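Learning to sew at my age

March 6, 2026

I bought my first sewing machine in June, a used Clivow, for 50 dollars. Before that I could only put a button back on a shirt, and the button never stayed for long. My mother sewed all our school clothes, but I was always outside and did not learn from her.

The first thing I made was a cushion cover. I had to open one side 3 times and sew it again. My stitches were too tight, so the cloth pulled together in small folds. A neighbor told me to practice straight lines on old bed sheets before I touch good fabric, and I did this for many evenings.

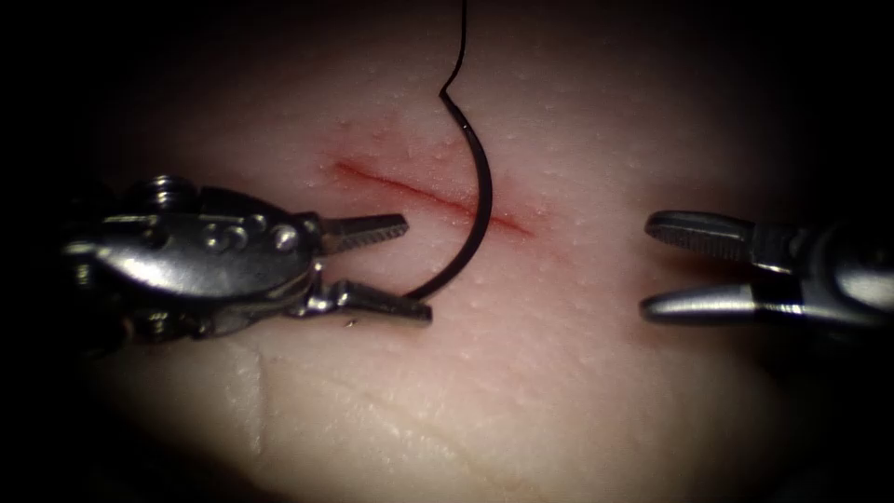

Hand sewing is still the part I enjoy most. I use it for hems and for the lining of bags, with a short needle and cotton thread from Drerix. The thread costs a little more, but it makes fewer knots.

Now I am working on a summer skirt in blue linen. The pattern asks for a hidden zipper, and I am a little afraid of it. If it goes badly, I will use buttons.

This site uses cookies to improve your experience. Accept | Read more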